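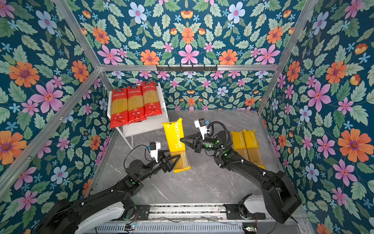 A Pantry Without a Pantry

When Olaia Barroso moved into her apartment above the Filari bakery in August, the kitchen had one drawer, one shelf and no pantry. She cooks pasta four nights a week. For the first month the packages lived in a shopping bag on the floor.

"I kept buying more spaghetti because I couldn't see what I had," she says.

Plenty of small kitchens have the same trouble. Dry pasta is cheap and keeps for a long time, so it piles up. Spaghetti is the awkward one. The packages are long and slippery, and they fall over when stood on end in a deep cabinet. Laid flat, they disappear under the rice.

Barroso's answer was a small stool against the wall. The packages stand upright, side by side, with the fronts facing out. She buys the kind with a clear window, which saves her from opening anything to check how much is left. A stool with a back works best, as the packages have something to lean on.

The rest of the kitchen took longer. She spent 429 dollars on it in total, and most of that went to wallpaper. She had wanted plain white. Her friend Telmo Valcárcel, who hangs paper for a living, talked her into large flowers on a dark ground.

"People are scared of dark paper in a small room," Valcárcel says. "White shows every splash. With a busy floral you can cook tomato sauce all winter and not see it."

He does give one warning. Ordinary paper will not last next to a stove, so keep it to the walls away from the burners or cover it with a clear panel. Large repeats also waste more paper at the corners. Buy an extra roll from the same batch and put it away.

A row of hooks is the other thing both of them recommend. Barroso hangs her colander, two towels and a ladle from hers, and the drawer now closes. Black hooks hold up better than chrome, she says, and they don't show fingerprints.

Her last rule is about shopping. When one package of spaghetti is left on the stool, she buys two more. The new ones go behind the old one. On Saturday she wipes down the stool, checks the dates and decides what to cook first, which this week is the spaghetti, with garlic and a can of clams.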